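Automation in a Small Goods Warehouse and What It Changes for the Pickers

Student project report, Work and Technology course
30 July 2019

1. Background

For this project our group of four students visited the warehouse of Hikico, a company that sells household goods, toys and small gifts to online customers. The warehouse is in Clurnmont, on the edge of the town, and it is a rather young workplace. Most people there have worked in it less than three years.

In April the company started to use a new system called Jukach. It has two parts. The first part is software that decides in which order the goods are picked and sends the list to a small screen on each cart. The second part is a group of low driving robots, made by a supplier named Kuo, which carry full boxes from the shelf area to the packing tables. Before this, the pickers walked with paper lists and pushed every box to packing by themselves.

Our question was simple: which work did the system take away, which work stayed, and what do the workers think about the difference?

2. How we did the work

We spent three days in the warehouse. On the first day we only followed the pickers and asked when they had time to answer. On the second and third day we were allowed to pick goods ourselves under supervision. We also talked with nine workers in the break room, one by one. We promised not to write their names, so in this report we call them only by their task.

The manager gave us some figures from the office. The warehouse has 3,632 different articles in the shelf area. On a normal day it sends out 1,000 orders, and on a weak day it can be much less. We could not check these figures, and we use them only to show the size of the place.

3. What is automated and what is not

The walking is the part that changed most. A picker now stays inside one zone, and the robot comes to the end of the aisle when the box is ready. The workers told us that their legs are less tired in the evening. One packer, who was a picker before, said that she used to go home and sit for one hour before she could cook.

The picking itself is still done by hand. Each shelf level has a printed code, and the screen shows the code, the name of the article and the number of pieces. The worker must find the right thing, take it and confirm. This sounds easy, but the shelves are mixed. Hangers can lie on the same level as toy cars and sunglasses, and a soft towel can be stored over them. The software knows only the code of the level. It does not know if the article is in the front or in the back, or under something else.

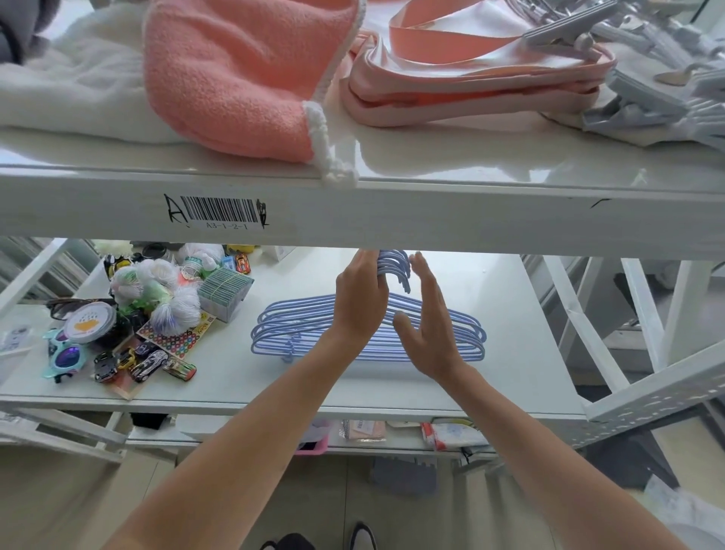
We asked the shift leader why the company does not buy a machine for this step also. He answered that they saw a demonstration by another supplier last year. The arm was good with cartons of the same size, but with bags, soft things and things that hook together it was too slow for them. He thinks that it will come one day – maybe in five years, maybe in ten. For now, he said, a pair of hands costs less and makes fewer problems.

Hangers were mentioned by three different workers as the article they like least. The hooks catch each other, and when you pull one, two more come with it. When the order is for a large number it is better to lift the whole stack, stand it up and separate it from the side. We learned this only on the third day. It is not written in any instruction, and the new workers learn it from the older ones.

4. What changed for the people

Less walking, but more repetition. In the old way, the walk to packing was also a short rest for the hands and back. Now the next line is on the screen as soon as the last one is confirmed. Two pickers said that their shoulders hurt more than before, mainly from the low levels, where they must bend and reach far inside.

Less talking. People met at the packing tables and exchanged some words. Now each person stays in the zone. The packers told us that they know the robots better than the new pickers, and they were laughing, but one of them said later that it is a little sad.

The screen also measures. It shows the lines per hour, and the goal for an experienced picker is 169. Nobody was punished for a lower number, as far as we heard, but all the pickers knew their own number when we asked. Some of them like it, especially the younger ones. Others said that it makes them nervous when a shelf is untidy, because the time for tidying is not counted as work.

We think this last point is the most important in our report. Keeping the shelves in order was always a part of the job. The paper list did not measure it, but it also did not measure anything else. With Jukach the tidying became invisible, and so people do it less, and then the next picker needs longer to find the article.

5. Suggestions

We gave these proposals to the company on our last day:

– Add a button "shelf tidied" on the screen, so the time is not counted against the picker.
– Move heavy and tangled articles to the middle levels.
– Change zones after every 200 lines, so that the body gets a different movement.
– Write down the tricks of the older workers and give them to new ones with a short training.

The manager liked the first and the last proposal. About changing zones he was not sure, as the software would need a change from the supplier.

6. Limits of our project

Three days is short, and we saw only the day shift. The workers knew that we were there with the permission of the manager, and maybe they were more polite than usual. We also have no measurements from the time before April, only what people remember. A second visit in winter, when there are more orders, would show better if the sore shoulders are a serious problem.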